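Otum Reading Scheme: progress report to the Clurkard Fund
Second report, 4th February
Prepared by Ursina Imhof

Where we are

You asked for a short report on the home reading packs and whether they are doing what the application said they would do. My short reply is that the packs are going out, people are taking them, and I am still not persuaded that much reading is going on at the other end. I know the first report was more cheerful. I have read it again and I think it took a lot on trust.

The grant pays for 95 packs. Each has books chosen for the age of the child, a notebook, and a sheet for the parent with ideas for talking about the stories. All but 9 have now been handed over, most through the two schools in Camacho and the rest through the health visitor's drop-in. The remaining packs are for the youngest age group, where the publisher sent the wrong edition and we are waiting for the exchange. The publisher has promised this twice. I will believe it when the boxes arrive.

What the feedback forms say

Nearly every form that came back was positive. Parents ticked "very useful" for the books and "useful" for the parent sheet. I would be careful with this. The forms were given out by the same teachers who gave out the packs, and in one class they were filled in at the school gate with the teacher standing there. It would take a brave parent to tick "not useful" in those conditions. The form also asks whether the child "enjoys reading more", and I cannot think what a parent is supposed to measure that against after a few weeks.

The notebooks tell me more. Families were asked to bring them in at the mid-point so that we could see which stories had been read. Some were full, with drawings and lists of new words, and those were a pleasure to go through. Others had the first page done neatly and nothing after it. A good number did not come back at all, and the first report counted those as "in use at home". I have stopped doing that. They are now down as not returned.

Brahim Abdelaziz has been entering the notebook results at the office and has changed the record sheet so that blank pages and missing books are kept apart. It is slower, but the old sheet could only ever give us good news. 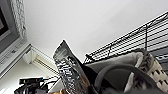 Fulgencio Salinas disagrees with me about the notebooks and asked that his view go in the report. He says a blank notebook proves only that the family did not care for the notebook, that plenty of parents read aloud every night and would never dream of writing it down, and that if we judge the scheme on paperwork we will end up rewarding the homes that needed us least. He would sooner drop the notebooks and ring the families.

I think he has a point about the paperwork. I am less sure about the phone calls, as people are at least as polite on the telephone as they are on a form. We have agreed to ring a small number of families before the next report and ask them plain questions, such as which book is the favourite and what happens in it. A parent who has read a story six times will know.

The story afternoons

These were the part of the bid I had most doubts about, and they are going better than I expected. We planned 7 and have held 2. Both were well attended, the second more so than the first, and Faustino Ocampo reads very well. My reservation is that many of the faces were the same, and that several of the parents already bring their children to the library on Saturdays. The bid said the afternoons would reach families who do not use the library. So far I cannot show you that they do.

The next one will be moved to the hall on the Preteo estate. It is a cold room with poor chairs, and turnout will probably drop. I would still rather have a dozen new families there than a full room of regulars.

Money

Spending on books is in line with the budget. Printing is over, mainly from redoing the parent sheet after the schools told us it was too long. It was. The new version is one side of paper. The travel line has hardly been touched and I would like your agreement to move part of it to cover the printing. I am not asking for any more money.

The reading age tests

The application said we would compare reading ages before and after. Ayuba Agyeman has the first set of scores from one of the schools. The other school changed its test over the summer, and its old and new scores cannot sensibly be put side by side. I would ask you not to expect one tidy figure for the whole scheme. We can give you the result for the first school after the May tests, with a note on how few children it covers.

Before the next report

We will hand over the last packs if the exchange comes through, hold the Preteo afternoon, make the calls to families and collect whatever notebooks can still be found. Please let me know about the travel line by the end of the month, as the printer's bill is due then.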